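# Notebook, May -- moisture uptake, seal trials

Carried over from the last entry: the Skestedness film lot went through the heat sealer at the three lower settings and came out with visible channels at the fold. Those pouches are not in the numbers that follow. They are in the gray tote under the bench if anyone wants to cut sections. Please label the cut ones.

## Setup

Question is still the same one Zainab asked in the planning notes: how much of the water getting into a single-serve pouch comes through the film and how much comes through the end seal. The film supplier gives a transmission rate for flat stock. A made-up pouch has two crimped ends and a back seam, and the flat-stock figure says nothing about those.

Method is gravimetric. Fill each pouch with dried desiccant, seal, weigh, put in the humid cabinet, weigh again at fixed intervals. Slope of the weight curve after the first day is the leak rate. First-day data is thrown out because the outer surface of the film picks up a little water by itself and that has nothing to do with the contents.

Changes from the previous round:

- Desiccant fill dropped to 20 g per pouch. The bigger fill pushed against the seal when the pouch was laid flat.
- Blanks are now filled with glass beads, same mass, same sealing settings. Before, we used empty pouches as blanks and they collapsed, so the surface area did not match.
- Pouches stand on edge in the rack with a finger-width gap. Laying them in a heap gave slow uptake for the ones in the middle, which I spent an afternoon blaming on the film.

Cabinet setpoint unchanged. Zlatko swapped the salt solution in the lower tray and the logger was back on setpoint by 11:40. I waited until 14:00 before loading.

## Balance

The balance by the window drifts when the air handler cycles. Put the four-place balance back on the stone slab and the drift went away. Warm-up is now one hour, not the ten minutes I had been giving it. Check weight before and after each series, both values in the log. If the two disagree by more than 4 mg, redo the series.

Static is still a nuisance on the metallized film. Running the pouch past the ionizer twice, slowly, gives a stable reading. Once is not enough. Nitrile gloves make it worse; cotton liners over them are fine.

## Results, first series

Seal jaw dwell and pressure held constant, jaw temperature varied. Qualitative summary here, full table is in the shared folder under Bandetbridge.

1. Low temperature: steady uptake, large spread between replicates. Peel test shows the seal separating cleanly with no film tear. Consistent with incomplete fusion.
2. Middle temperature: lowest uptake, tightest spread. Peel test tears film on almost every strip.
3. High temperature: uptake creeps back up. Under the stereo microscope there is thinning right at the inner edge of the crimp, and on two pouches a pinhole where the back seam meets the end seal.

The triple-layer junction at the back seam is the weak point in every condition. Dye test on the middle-temperature pouches showed a faint line at that junction on several pieces and nothing anywhere else along the seal. So even at the best setting, what we are measuring is mostly one small spot.

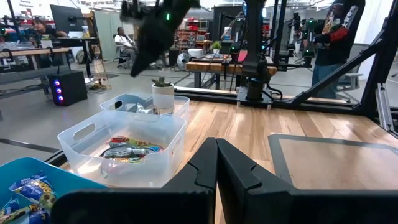 Ran the same calculation with the junction treated as a separate channel instead of spreading the leak along the full seal length. The fit is better, and the film-only term now lands close to the supplier's flat-stock number, which it had not done before. I am inclined to believe it but the channel geometry is a guess. Ekene has the sectioning jig and will cut five junctions so we can get an actual cross-section.

Peak force on the peel strips for the middle setting did not correlate with uptake at all. Strong seal and tight seal are separate properties here. Worth saying in the report, as the Akpan people use peel force as their only release test.

## Side check: cold crack

Nusrat suggested flexing the pouches before testing, to account for handling in shipment. Used the twist tester, 290 cycles, then dye. The clear laminate showed no penetration. The metallized one showed fine cracks in the metal layer on the light table, running parallel to the twist axis, but dye did not go through. Uptake for flexed metallized pouches was higher than unflexed by a margin that I do not want to quote until the blanks are in. The blanks were flexed too, and one of them had a loose clamp partway through. Excluded, noted in the log.

## Problems

- Pouch numbering. Marker ink has mass. Small, but readable on this balance. Numbers go on before the first weighing, never after. I found three from the first rack where someone (me) re-inked a faded number between weighings. Those are out.
- Cabinet door. Opening it for a full series drops the humidity and recovery takes roughly 57 minutes. Pull one rack at a time, close the door, weigh, return. Timestamps should be per rack and not per session.
- The sealer's displayed jaw temperature does not match the thermocouple taped to the jaw face. Display reads high, and the offset grows toward the left end of the jaw. Ibrahim thinks the left cartridge heater is on its way out. Until it is replaced, seal in the center only and mark the position with the brass stops.
- Desiccant regenerated overnight should go straight from the oven to the jar. The batch that sat out on the tray had gained enough before filling to flatten the start of the curve.

## Open items

Second series, same three temperatures, with dwell time doubled at the low setting. If incomplete fusion is the explanation, a longer dwell should bring the spread down before it changes the mean much.

Try the modified jaw from Tistmont with the relief cut at the seam position. The cut is supposed to leave room for the extra layers so the pressure evens out. Drawing shows it slightly wider than our seam, and alignment will matter. Zlatko is making a paper template so we can check registration with pressure-sensitive film before any pouches are wasted on it.

Ask purchasing whether the second Skestedness lot is from the same slitting run. The edge curl is different -- this one rolls toward the sealant side and will not sit flat in the former without tension. I have backed the web tension off one notch and the seam looks straighter, but the overlap is now narrower than the drawing calls for at the start of each roll.

Sections from Ekene expected before the second series comes out of the cabinet. Mount in clear resin, polish wet, no heat. The last mounts were cured too warm and the sealant layer had flowed.

Rack 3 goes back in at 16:30. Next weighing 08:30, Zainab has the log.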